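Wevberg Grasp Pack — simulated pick-up examples for two-finger grippers

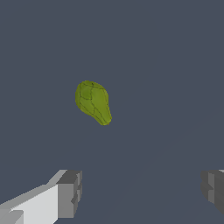 We put Wevberg together for people who would like their learning system to have plenty of practice before it ever touches a real bench. Every pack holds 1026 recorded attempts, spread over 20 object shapes, and each one comes with the wrist view, the finger positions and a plain note of whether the grasp held. The misses are left in — our friends at Simard asked for them, and we have grown rather fond of them ourselves.

Works with the Drevard player, version 5 and up. Fukcombe customers can add 7 more shapes at no charge until December.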